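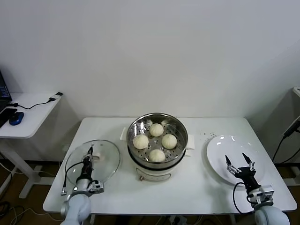

FOOD & KITCHEN

News Recipes Kitchen Places Contact
Kitchen > Interviews > Steamed buns

Sixteen buns before breakfast

The owner of Plulau, a small bun counter in Jerstead, makes 16 plain buns most mornings before the shop orders are started. She uses an electric steamer on a white table, with the glass lid set down on the left and a round plate on the right.

"I like the lid flat and out of the way," she says. "If you hold it over the food while you look around for somewhere to put it, the water runs back onto the tops."

Four buns to a tray is her usual number. She sets them in a diamond - one at the back, one in front, one on each side - and leaves the middle open. "They grow. People forget that and then they have to pull them apart."

Her dough rests for 70 minutes. She learned the recipe in Todon, where her aunt used a bamboo basket, and she has no strong feelings about the change to steel. "The holes do the same job. Steel is easier to wash."

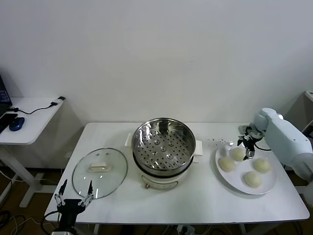

Steamed buns on the plate beside the steamer.

She picks a plate with room on it and keeps the buns in one layer. "Stacked, the bottom ones go flat."

Leftovers keep for 3 days in the fridge. She steams them again on Friday and eats them with plum jam from the market in Quiroga.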